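Student picking contest leaves Grarton with more questions than parcels

Grarton, April 1, 2023

The robotics club at Grarton technical college wants 200 more hours of workshop time for its bin-picking project, and the college seems minded to say yes. On the evidence so far, it is hard to see why.

The club's 16 students entered the regional Agudelo round with a program they call Emen, meant to let an arm choose household items from a bin and lift them out without help. The team was given 50 attempts. It has published a score for its best run, but not for the rest, and a club page promising the full log was still blank when we checked.

"People see an arm that size and expect a factory," said Emilian Bălan, who teaches the class behind the project. "We are teaching students to write code and find out why it fails."

Fair enough — but the club's own leaflet talks of "warehouse-ready" picking, a claim that a bin with a handful of well-spaced objects does little to support. Shelves in a real stockroom are crowded, and the stock changes.

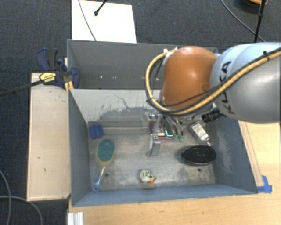

The KUKA arm reaches into the bin, where a scrubbing brush and a small blue block are among the items.

Gultitz, the local parts supplier backing the team, would not say what it has spent or whether it will pay for another year. Bălan says the remaining scores will be released before the end of April. The college will decide on the extra hours after that.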